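Home Stories Archive Submit About

Open Day at Hurkau
3 min read

The Vimska people held their open day in May, and I went because the bus was free. They gave us badges at the door. Mine was number 51. We sat on folding chairs in front of a big screen, and a woman in a gray vest told us everything we were about to watch was a simulation. The real machine was down the hall and would come out after lunch.

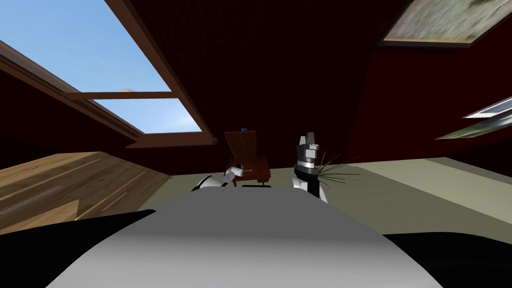 The program was called Grestodura, and I had applied twice to work on it. I didn't tell the woman that. She said the job that morning was tidying an attic, and that the machine had run it 3648 times already. The attic had dark red walls, a skylight and one small wooden chair. My mother's attic on Zwane Street had a chair like that, with a back too tall for the rest of it. I sold the house in the fall and left the chair behind.

A boy in front of me asked if the robot got tired. His father told him to hush. The woman said it was a fair thing to ask, and that the computers did get hot. Then she switched us over to a view from the wrist.

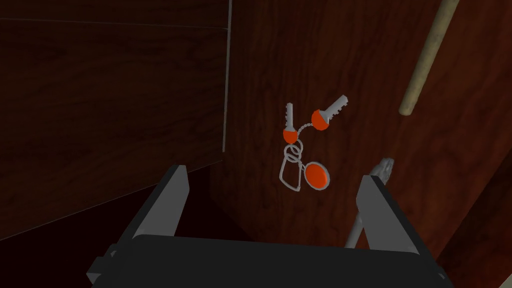 How does it know what to pick up? Somebody gives it a list, the woman said, and it works down the list until it's told to stop.

I thought about the list I had made for my mother's house. It ran to seven pages. I crossed off the beds and the dishes in two days, then spent a whole weekend on one drawer.

"What if something isn't on the list?" I asked.

"Then it stays where it is," she said.

She pressed a key and the room went quiet again.
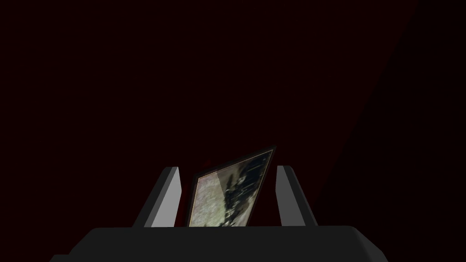
The man beside me had fallen asleep with his coffee between his shoes. I moved the cup under his chair. The woman said the run had reached 306 seconds, and she wrote that down on her clipboard.

She asked for a last question before lunch. I put up my hand and asked who decided when the attic was done. 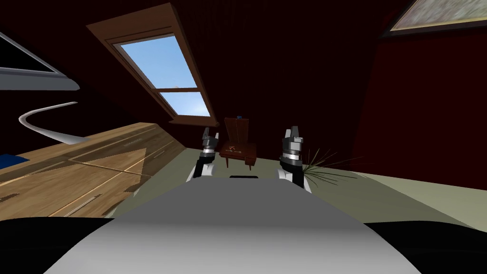

"We do," she said. "We look at it and we say that's enough."

They served ham sandwiches in the hall. I ate mine standing up, next to the door the real machine was behind, and then I asked the woman if they were still hiring.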